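Stop Ranking Grippers by Payload

Posted by Rajeshwari Naidu, Nov 23, 2021

Two-finger parallel grippers are bought on the wrong numbers.
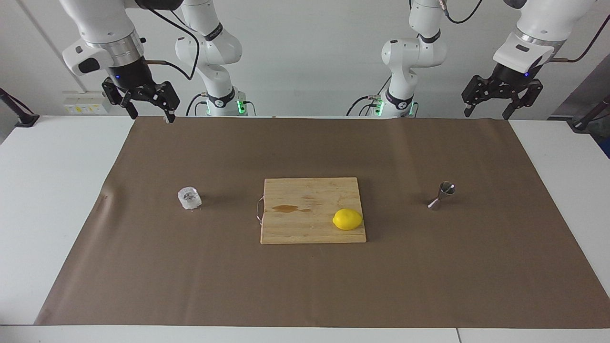
Every comparison sheet I have been handed in the past year leads with payload, then maximum force, then stroke. Those columns are easy to fill in and easy to sort. They say very little about whether a gripper will get through a morning of bar tasks on a two-arm table, where the heaviest item is a piece of citrus and the hardest one is a steel jigger.

Take the jigger first. It is an hourglass: two cones joined at a narrow waist, polished all over. Flat fingers closing on either cone meet a sloped surface, and part of the closing force turns into a push along the slope. Close harder and the push gets bigger. The stable grasp is at the waist, and reaching it depends on finger width and on how well the approach height is controlled. Neither figure appears on the Badgate sheet or the Fatov sheet.

A clear tumbler raises a different problem. The fingers have no trouble with it. The camera does. Depth readings through a transparent wall are poor, so the commanded grasp width is often wrong by several millimeters, and what matters is how the gripper behaves when contact comes early. The Fatov unit we tested stops on a current threshold, and its lowest usable setting was still too firm for a thin plastic cup. The Badgate unit goes lower but reports contact late. I would take the Badgate for this work, and I would want the delay printed in the manual.

Then the lemon. Kamala Amin, who ran most of our trials, argued for leaving it out on the grounds that any gripper can pick up a lemon. Any gripper can. Placing it is another matter. It rolls on release if the two fingers don't open at the same rate, and on a wooden board it keeps rolling. We logged 800 placements across both units, and release symmetry separated them more clearly than any lifting test did.

I am aware of the case for payload. A buyer with one arm and a bin of castings needs it, and a vendor can't publish a separate figure for each kitchen object. Warrier made that point in reply to my first note on this, and it is fair as far as it goes. But a vendor can publish minimum controllable force, contact reporting delay, and left-right finger timing. Those are three bench measurements. With the fixture we use, all three take under a day for 100 cycles each.

There is also the matter of pairs. On a bimanual setup the two grippers are assumed to be identical, and ours were not. Two units of the same model closed at different speeds under the same command until we calibrated them separately in the Vidska controller. It took us 6 sessions to notice — the handover failures looked like a planning fault. Anyone ordering two should test both before mounting either.

The price gap between the two models was $3400 for a pair, and the more expensive pair won on every column of the sheet. It lost on release symmetry and on minimum force. For this table I would buy the cheaper one again, with narrower fingertips.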